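Upstairs at Lestley, one month in

Well, we're in! Those of you who get this newsletter for the recipes will have to bear with me, as I've thought about very little but floors, desks and kettles since the start of October, and I'm going to get it all off my chest in one go.

For anyone who missed the last one, we've given up the two small rooms on Serkport Road and taken the upper floor at Lestley, over the old Polat carpet showroom. I'd walked past the place for years and never once looked up. The stairs are steep (I counted 39, twice, the second time while holding one end of a filing cabinet) but then you come out at the top and it's all one big open room, and I went a bit quiet, if you can believe that of me.

It's the ceiling that did it. At Serkport Road we had those speckled tiles with a brown stain over the printer in the shape of a boot. Now we've got white paint, proper big beams going across, and so much air above our heads that I keep wanting to hang something from it. I've been told no bunting until the spring. We'll see about that.

The lighting I was less sure of. There are flat fluorescent panels down one part of the room, the sort that every office has, and I'd have swapped them for something kinder if there'd been any money left. But further in there are dark dome pendants, like you'd get over the counter in a nice café, and they make such a difference to that end. I've noticed people drift that way with their mugs at about four o'clock. I do it myself. 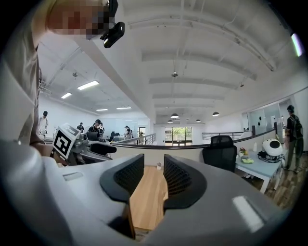
Then there's the floor. It's a light wood and I love it, and I'm also its full-time nursemaid. Every crumb shows. Every chair leg makes itself heard, too, so I went out and bought felt pads, stuck them on 16 chairs in one evening with the radio on, and came in the next morning to find that half of them had come off again and were stuck to people's shoes. The second lot are the kind you tap in with a little nail and they've held so far. If you're doing the same at home, go straight to the tap-in ones and save yourself an evening.

Noise is the other thing with a big open room, and I'll admit I hadn't thought it through. With the old place you could shut a door on a phone call. Up here a sneeze travels. We've put a couple of tall bookcases on order to break things up a bit, and I'm after some thick curtains or a really large rug, secondhand for preference, if anyone on the Clendusberg side of town is having a clear-out. Nothing orange, please. (All right, I'd look at orange.)

What I hadn't expected was how much more we'd talk to each other. In the old rooms I could go from Monday to Friday without finding out what the people next door were up to, and now I only have to stand up. People wander over, lean in, have a look at what you're doing and tell you how they'd do it. Some days I could do without that last part, but it's good for us, and there's a lot less emailing somebody who's sitting six steps away.

Still to do: the kitchen corner needs a second shelf, the coat hooks are too high for anyone but the tallest two of us, and there are 6 boxes marked MISC which I packed myself and am frightened to open. I'm fairly sure the good scissors are in one of them. The cake tin certainly is, and I'm hoping very much that it's empty.

We're having a sort of open afternoon on Wednesday, from 2 o'clock until the biscuits run out, so do come and have a nose round. The street door sticks, so give it a good shove with your shoulder and come straight up. There's nowhere to park outside, but the car park behind the Clendusberg Road shops is free after lunch and it's only a short walk. Bring slippers if you like. I've got mine under my desk already, and they're very good on that floor.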